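paterson_kitchen
Does anyone let dishes air dry anymore? My sister says towels just spread germs. I've got 3 towels on rotation and I like them, thanks.

grastorow
Air dry all the way! Cups go on their side overnight and I put them up with my coffee.
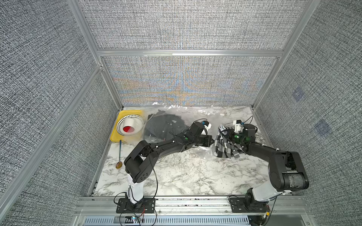
The only thing I towel is glasses, they spot like crazy with our hard water.

cluvum200
Nope, disagree. Air drying leaves spots on everything, and my counter's tiny.

paterson_kitchen
Same here on the counter. Keeping my towels lol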